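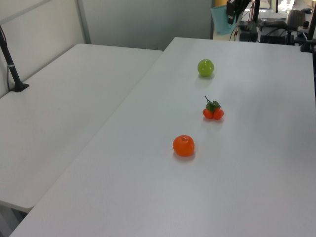 **Re: Artificial fruit for the side tables**

Date: 6 June 2022

> Hello all,
>
> We've got 2,000 pounds to dress the show flat and I've been told to get fruit in. Real fruit goes off between viewings and the last lot brought flies. Has anyone bought the artificial sort recently? Somebody mentioned Sonlow and somebody else mentioned Flirnuvach, and I can't tell from the catalogues whether either looks like food or like something off a Christmas wreath. Also, does it need a bowl?
>
> Thanks in advance from a person who trained for three years and now does this.

I have, I'm sorry to say, opinions.

Get apples first. A green apple is the easiest thing in the world to fake because a real one already looks as if it's been varnished. Make sure the colour is a bit mottled, with some yellow getting into the green. The flat, even green ones look like snooker balls, and people will pick them up to check.

Oranges are all in the peel. If it's dimpled and there's a darker spot where the stem was, you can put it down on its own on a white table and it will hold up at viewing distance. Smooth ones are satsumas drawn by a child. We had a smooth batch from Costex in February and they now live in a drawer with the spare curtain hooks.

The small orange-red ones joined in pairs, with a sprig of leaves on top, are sold under whatever name the supplier fancied that morning. Tangerines, kumquats, "citrus accent". I like them more than I ought to. The leaves do most of the work, and a pair where one fruit is a little smaller than the other looks far better than matching twins. Do check the stem. It pokes up, and it catches on sleeves.

As to Sonlow or Flirnuvach, I've used both. Sonlow do the better skin, Flirnuvach do the better leaves, and neither will sell you a single piece without a phone call. Flirnuvach's minimum order was 300 pounds when I last asked, and I ended up with enough pears to stock a greengrocer. Don't order pears. I can let you have pears.

You don't need a bowl. A bowl wants filling, and by the time you've filled it you've spent the budget on things at the bottom that can't be seen. Two or three pieces straight on the table, not in a dead straight line and not touching, will do. If your tables are the Egger board in white, everything shows a soft shadow and looks more expensive than it was.

Dust them weekly with a dry paintbrush. Don't use furniture polish. I did, and the apples smelt of lemon until the flat was sold.

My total for the last place was 1,756 pounds, cushions included. The cushions were a mistake as well, but that's another thread.

Let me know about the pears.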